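Why I started baking my own bread again

I quit baking in my second year in Sornthorpe and didn't pick it up again until this past December. The gap was long enough that I had to throw out the flour I found at the back of the cupboard and buy a new scale, because the old one would turn on but always read zero.

The reason I quit was boring. I was working early shifts, the oven in that apartment ran hot on one side, and there was a decent bakery on my way home. Ishida was the name over the door and they did a plain white loaf that lasted us three days. When you can get that for less than the cost of running a bad oven, you stop baking. I didn't miss it much.

Then we moved out to Betdale. The nearest bakery is in Trorkilcombe, and it closes at two in the afternoon. The supermarket bread is fine for toast. After a few months of toast I got out the mixing bowl.

My first loaf was poor. I used a recipe I had written on the back of an envelope years ago, and it said 600 grams of flour and "water as before." I don't know what "before" was. I guessed, and the dough was so stiff that I could have stood it on end. It baked into something like a doorstop with a nice color on the outside. We ate about half, mostly in soup.

For the second one I called Fumiko Hirano, who used to live across the hall from me and bakes every week. She asked how much water I was using, and when I told her she was quiet for a bit and then told me to add a lot more. She also said to stop kneading in extra flour whenever it stuck to my hands. Wet your hands and leave the flour bag closed. That one piece of advice did more for my bread than anything I have read.

So this is the recipe as it stands now. I use 600 grams of plain bread flour, a level teaspoon of dried yeast, two teaspoons of salt and enough water to make a dough that sticks to the bowl a little. I mix it with a spoon after dinner, cover it with a plate and leave it on the counter overnight. In our kitchen in winter it takes until 8 in the morning to get properly puffy. In the summer I expect I'll have to put it in the fridge.

In the morning I fold it over on itself a few times, shape it, and let it sit while the oven heats. I bake it in a heavy pot with the lid on for half an hour, then take the lid off for another fifteen minutes or so until it's as dark as I want.

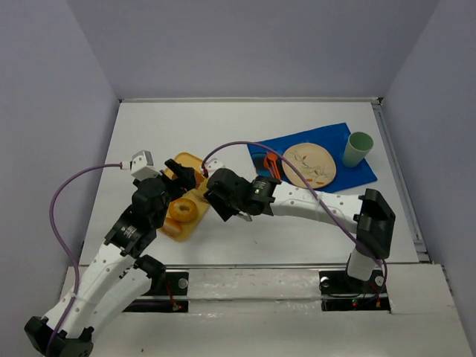
I like it darker than my family does. Left to myself I would leave it in until the top was nearly brown-black, and I have done this twice and been told about it both times. Now I make the dough into two smaller loaves when I have the patience, and pull one out early.

Rolls were the next thing. Miyuki Takagi was coming to stay with her two kids and I thought rolls would be easier for everyone at breakfast. It's the same dough with a bit of milk in place of some of the water and a spoonful of butter. I divided it by eye and the sizes were all over the place, so the small ones were dry by the time the big ones were done. I weigh the pieces now. It's fussy but it takes two minutes.

The kids ate the small dry ones first, with jam.

Some things I have stopped doing. I don't put a pan of water in the bottom of the oven. It made the oven door fog up and I couldn't taste any difference. I don't warm the flour. I don't buy the expensive yeast in the little tin, although I will admit the tin was handy for buttons afterwards. I did keep a sourdough starter for a month, and I didn't like being responsible for it. Kohei Mizuno has it now and as far as I know it's doing well.

On cost, since my brother-in-law asked: I don't know exactly. Flour has gone up, and I have never worked out what the oven uses. I am fairly sure I'm saving a little compared to driving to Trorkilcombe and back, but I wouldn't recommend baking bread to anyone as a way to get ahead.

Storage took me longer to sort out than it should have. Plastic bags keep it soft and ruin the crust. Paper bags keep the crust and by the second day you need a saw. What works for us is a clean dish towel for the first day, cut side down on the board, and then slicing whatever is left and freezing it. The slices go straight from the freezer into the toaster. I should have been doing that all along, as I used to throw away the ends of nearly every loaf I bought.

The rye loaf is still giving me trouble. I've made it four times and each time it comes out gummy in the middle, even when the outside is well done. Fumiko thinks I'm cutting it too soon and that rye has to sit a full day before you touch it. I have not managed to leave one alone that long. I'm going to bake the next one right before we go away for the night so that I have no choice.

If that works I'll write down the amounts, including the water this time. If you have a rye recipe that works with ordinary supermarket flour, leave it in the comments. Please put the oven temperature in, and say whether you mean the fan setting or not.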